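Left Hand, Other Left Hand

I have been able to put a card in a card holder since I was maybe six. It was a library card and a velcro wallet with a shark on it, and I don't remember needing instruction. So when Dariusz asked in May if I wanted a few weeks of work teaching robot arms to do that kind of thing, I said yes in the tone of a person who has been overqualified for something at last.

Reader, I was not overqualified.

The job is at a place called Piterum, in the part of Vurville where all the streets are named after trees and there are no trees. You sit on a stool between two handles, each on the end of a skinny jointed arm, and whatever you do with them the two real arms in the booth do as well. Squeeze the trigger and a gripper closes. Move your wrist and its wrist moves. All of it gets recorded, and later somebody feeds the recordings to a model, which is supposed to come away with the general idea. The somebody is Radosław Bielecka, who has a desk on the other side of a partition and very good headphones.

They call each recording a demonstration, or a demo, or (if you are Dariusz Kubiak and it's after lunch) "one of those." You get 60 seconds per demo. I laughed at that on the first morning. A whole minute to move a card! What would I do with the rest of it?

What I did with the rest of it was miss. The first thing you lose is your fingertips. I hadn't appreciated how much of handling a card is feeling for it, the little slide of the thumb that tells you there's an edge there and that you've got one card and no table. With the handles you get none of that. You get a trigger that feels exactly the same with a card in the gripper, with air in the gripper, and with the gripper trying to pick up a countertop. You have to look, and looking is mostly done on a screen, because the camera at the wrist sees what your own head can't from the stool.

The second thing you lose is the belief that you know left from right. The wrist view turns when the wrist turns. So you tip the gripper to get a better angle, the world on the monitor tips too, and the card that was to the left of you is now sort of above you and has its lettering upside down. I spent an entire morning chasing a gold card that says VIP on it in circles around a basket. The basket has a slatted floor, by the way. I'd like to shake hands with whoever picked a slatted floor as the thing to lay a thin flat card on. It's supposed to be good for the model to see hard cases. I was also, that week, a hard case.

And then there's the card holder, which is mustard yellow leather and nicer than anything I own. It opens like a book. One side has a pocket with a curved notch in it, so that a human thumb can get at the card, and the other has a fat stack of clear plastic sleeves that catch the overhead light and throw it straight back into the lens. From the stool they look like sleeves. From the wrist they look like weather. 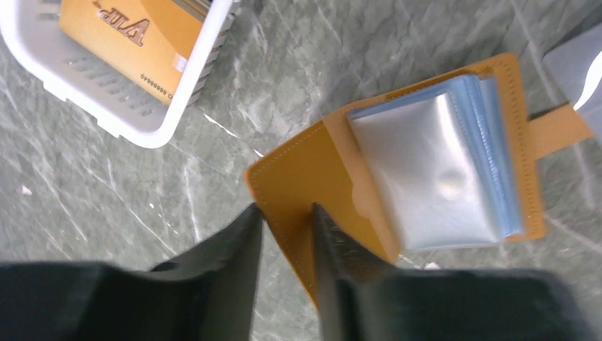
What I thought I was teaching

I had assumed the robot would be learning from my successes. That's how I'd do it. You show the kid how to tie the shoe, you tie it nicely, the kid copies the nice version.

Radosław took his headphones off for this one, so I knew it mattered. He said the trouble with nice versions is that the robot is going to be a tiny bit off almost immediately, and if all it's ever seen is people being exactly on, it has no notion what to do next. It'll carry on confidently closing its fingers an inch from the thing. He would much prefer that I go in a bit crooked, notice, and fix it. The fixing is the good part.

I went home very pleased. I had been generating premium material for days.

There is a catch, and he mentioned it the following morning. The fixing has to look like you meant it. If you hover there for a while, opening and closing the gripper like a crab with a decision to make, the model learns to hover. It copies everything. It doesn't know which bits were technique and which bits were me wondering if I'd left the stove on. He played one of the early test runs for us, and the left arm came down toward the basket, stopped, gave a small, fussy sideways wiggle, and then carried on. I recognized the wiggle. It's what I do with a fork before I eat peas. I had never noticed it in my life, and now there was a machine doing it in a booth.

Dariusz, who has a perfectly clean approach and knows it, asked for the clip. He did not get the clip.

So now I have a little list taped to the side of the monitor, which I'll put here for whoever inherits the stool.

Decide before you press record.

Go slow near the thing, normal speed everywhere else.

If you miss, back off properly and come in again. Don't paw.

No fork.

On the matter of the second arm

One arm I could get used to. By the end of the first week I was passable with one arm, in the way a person can be passable at the piano with one finger. The tasks are meant for two, though, and two is where it got ugly.

You'd think the hands would help each other out. They've been working together for years. But a lot of that cooperation happens somewhere below the part of me that gets consulted, and once you put a pair of metal handles in between, every bit of it has to come up to the front desk and be approved. Left hand, hold the leather. No, hold it. Right hand, you go and - why has the left hand let go? Who told it to let go? The trouble is that squeezing one trigger makes the other finger want to relax. I'm told this wears off. Dariusz says it took him a couple of weeks. He also says it was never a problem for him, so pick your Dariusz.

Holding something still turns out to be the skilled job of the two. Everyone wants to be the arm that places the card. But if the holding arm pulls even slightly, the holder swivels, and whatever you had lined up beautifully on the other side is now lined up with the counter. I've started thinking of the left arm as the one with the actual career.

The other thing is space. There are two elbows in that booth, and they're big, and they don't know about each other. You're looking at a wrist view and feeling good about the pinch you're about to make, and meanwhile at the back of the proceedings an elbow is drifting toward a wall like a guy at a party who hasn't noticed the shelf. You learn to glance up. You also learn to watch the purple cables, which run the length of both arms and go up in big loops at the wrists, and which have a talent for wandering across whatever you are trying to see.

The tidy-up jobs are what I like best. Stuff is put out on the counter, you have your basket, and you work through what's on the task sheet one thing at a time, and the stuff is completely unrelated to other stuff, like the contents of a drawer in the house of someone's uncle. I've become oddly fond of certain items and hold grudges against others. Boxes are wonderful. A box has sides. You come in from two directions and it just agrees with you. Wrenches I'm wary of. They look like a gift, a nice long handle, and then you grab it off center and it droops to one side all the way across the counter. Anything flat and dark can go in the sea.
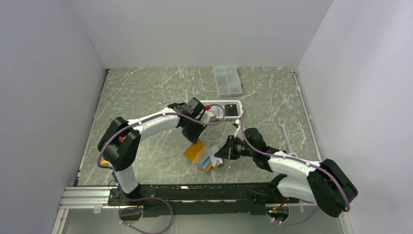

Both arms down at the counter. Box, good. Wrench, over on the right, less good.

Numbers, since my sister asked

The target for my batch is 500 demos that pass review. I had 118 as of this morning. I'd prefer not to say how many I recorded to get there, and in any case I'd have to ask Radosław, and he'd take the headphones off again.

Review is done in a program called Brengate, which plays each demo back with every camera going at once and has a row of buttons underneath: keep, trim, toss. You review your own and then someone else reviews you. I can recommend watching yourself fail to pick up a card from several angles simultaneously to anyone who feels life has been too kind lately. A trimmed demo is one where you did fine and then sat there like a lemon before pressing stop. I get trimmed a lot. I like to admire the work.

The money's fine. I made 2000 dollars in the first stretch, which went to the car, which is Griffiths the mechanic's car at this point in all but paperwork. When I told him what I'd been doing for it he put down his rag and asked if the robot could do brake lines. I said it was still finding its feet with cards. He nodded for some time. I think he was relieved and didn't want to be rude about it.

What I keep noticing is how it's leaked into the rest of the day. I was paying for a sandwich last week and went to slide my card back into its slot, and I watched myself do it. Thumb on the edge, a bit of a tilt, other hand steadying the wallet, one corner in first and then the rest following. The whole thing took no time at all, and my left hand was doing about nine things I've never once managed to make the left arm do. I took the card out and did it again to see how the corner went. There was a line behind me.

The corner first, anyway. I tried it on the handles the next day and it does go better if you get one corner past the lip and then straighten up, so if you're on the afternoon slot, try that before you try anything else. And whoever keeps setting the stool that low, please stop, my knees hit the left handle and it gets recorded.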